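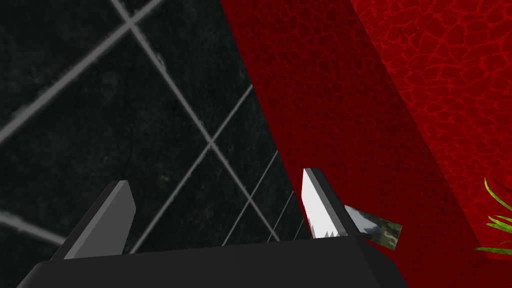 **Dima Abou Jaoude**
Redacción de casa y reformas, Kullier

# Cómo limpiar las juntas de un suelo oscuro sin creerse la etiqueta

Cada primavera llega a la redacción una caja con quitamanchas para juntas. Todos prometen lo mismo: aplicar, esperar, pasar la fregona y juntas como el primer día. Llevo bastantes cajas y sigo sin ver el primer día por ninguna parte. Lo que sigue es el método que uso en casa, que es lento y barato y cansa las rodillas.

Vale para junta de cemento sobre gres o porcelánico. Si el suelo es de mármol, caliza o cualquier piedra que reaccione con los ácidos, sáltese el paso 4 entero. Si no sabe qué suelo tiene, también.

## Lo que hace falta

- Un cepillo de cerdas duras de nailon, estrecho. Los metálicos dejan marca, diga lo que diga el vendedor.
- Percarbonato de sodio.
- Detergente neutro.
- Dos cubos y varias bayetas que no le importe tirar.
- Guantes y rodilleras.
- Sellador para juntas, solo si llega al paso 6 con ganas.

El cepillo Wukside con mango telescópico sale muy bien en los vídeos. De pie se aprieta poco, y la mugre de la junta está en el fondo. Lo probé en la cocina y terminé de rodillas con el de siempre.

## Paso 1. Averigüe si está sucia o manchada

Frote un tramo pequeño con agua y detergente neutro, aclare y déjelo secar. Si aclara de color, hay suciedad y el método le servirá. Si se queda igual, puede que la junta haya absorbido grasa o tinte, o que sea de ese color y usted la recuerde más clara. Me ha pasado: mire debajo de la nevera antes de culpar a nadie.

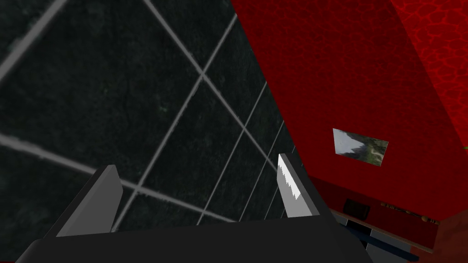 *Baldosa muy oscura con junta gris clara.*

Con un contraste así se nota cualquier cambio de tono entre un tramo y otro. Conviene trabajar por habitaciones completas, o al menos parar en una puerta.

## Paso 2. Aspire

Aspirar, no barrer. La arenilla mojada se convierte en barro y vuelve a la junta en cuanto pasa el cepillo. Tegwen Pritchard, alicatadora a la que consulto cuando dudo, aspira dos veces. Yo una, y no he visto diferencia.

## Paso 3. La pasta

Mezcle 200 gramos de percarbonato con 100 mililitros de agua templada y añada más agua a cucharadas hasta que se pueda extender. Prepare solo lo que vaya a usar, y **no la guarde nunca en un bote cerrado**: desprende gas. Tampoco la mezcle con lejía ni con vinagre. La receta de bicarbonato con vinagre que circula por todas partes hace mucha espuma, y la espuma queda bonita en pantalla. Después de la reacción lo que hay en el cubo es casi todo agua.

Extienda la pasta sobre la junta, espere un cuarto de hora y frote a lo largo, nunca en cruz. Recoja con una bayeta húmeda y aclare con el segundo cubo. Cambie el agua más a menudo de lo que le parezca razonable.

## Paso 4. El velo blanquecino

Si queda un velo blanco que no se va al aclarar, puede ser resto de cemento o cal. Un desincrustante ácido lo quita, y también se come un poco de junta cada vez. Moje antes el suelo, siga la dilución del fabricante, ventile y aclare a fondo. Antes de esto, asegúrese de que no queda nada de pasta.

Tivus vende uno «apto para todas las superficies». En la letra pequeña del dorso excluye el mármol, la caliza y el terrazo, que me parecen bastantes superficies.

## Paso 5. Deje secar

Una noche como mínimo, con la ventana entreabierta si el tiempo acompaña. La junta húmeda se ve más oscura y engaña. En noviembre le doy dos noches.

## Paso 6. Sellar, quizá

El sellador retrasa las manchas de aceite, eso lo concedo. Lo de la protección permanente, no. El bote de Trương que compré costaba 62 euros y al cabo de unos meses el agua ya no hacía gota delante del fregadero. En el pasillo aguantó más, pero en el pasillo nadie fríe nada.

Si sella, aplíquelo con pincel fino y retire enseguida lo que caiga en la baldosa. En un acabado oscuro, el exceso seco deja un cerco brillante muy difícil de quitar.

## Mantenimiento

Detergente neutro, poca cantidad y mopa bien escurrida. Los friegasuelos con cera van dejando una película en la que se pega el polvo, y entonces toca volver al paso 2.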